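Home | Cells | Standards | Training | FAQ | Contact

Two-Arm Bench Cells: Working Rules FAQ

Maintained by Philomena Fiadzo, Kelura Bench Robotics. Last revised February 21, 2019. These answers cover the two-arm tabletop cells at the Kullmont and Hutsuliak sites. The Mornora line has its own rule sheet.

Which rules apply when the site manual and this page disagree?

The site manual. Report the conflict to Ayuba Sarpong, who keeps the change log. Do not work to both versions in the same shift.

Who may start a cell?

Anyone with a current bench card for that cell. A card from one site is not valid at the other. Cards expire each July and are renewed after a short practical check.

What speed limit applies during teaching?

The cell stays in reduced-speed mode with the enabling switch held. Our in-house limit is 75 millimeters per second at the fingertip, well under what the controller allows. The limit applies to both arms, including an arm that is only holding position.

Can both arms enter the shared zone at once?

Yes, if the program uses the handshake block. The arm carrying a part has priority. The other arm waits with its fingers open, outside the carried part's path, until the handshake clears. Programs that rely on timing alone will be rejected at review.

How should a part be held near another part on the table?

Grip near one end only when the task calls for a tilt, and keep the free end clear of anything lying flat. The program must name the part being held and the part at rest. Do not use "part A" and "part B" in one routine and "tray" and "cover" in the next – reviewers have to read both.

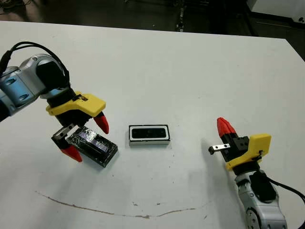 Left arm holding a black rectangular part at a tilt; right arm open, second part flat on the table.

What grip force should I use for thin-walled parts?

Start at the lowest setting that holds the part through a slow lift, then raise it by 2 newtons. Record the final value in the job file. If the part flexes visibly, stop and ask for different fingertips. Adding force to correct a slip is not an approved fix.

When are fingertips replaced?

At 86 hours of run time, or sooner if the tip is torn, glazed or loose on its mount. Replace the tips on a gripper as a pair. Log the hours for each gripper separately, as the two arms seldom wear at the same rate.

Does the tabletop have to be cleaned before every run?

Remove loose debris before every run. Stains and light scuffs may stay if they do not affect part seating or detection. A raised or sticky residue has to come off. Marks that a vision routine picks up as an edge must be reported, and the routine retested on the same table.

Are there rules for cables?

Three checks, done at the start of a shift:
- Loops on the arm have enough slack for the full wrist range.
- No cable can reach the fingertips in any taught position.
- Floor cables stay out of the operator's standing area.

A cable that fails a check is rerouted before power-up. Tape is a temporary measure and has to be logged as one.

What do I do after a dropped part?

Stop the cell, open both grippers under manual control and remove the part by hand once drive power is off. Return both arms to home before restarting. A second drop in the same job closes the job until a reviewer has looked at the log – restarting it under a new job number is treated as a violation.

Do these rules replace the risk assessment?

No. Each cell has its own assessment, and any change to grippers, parts or table layout requires a new review of it.

Contact: cell rules desk, Kelura Bench Robotics | © 2019 Kelura | Back to top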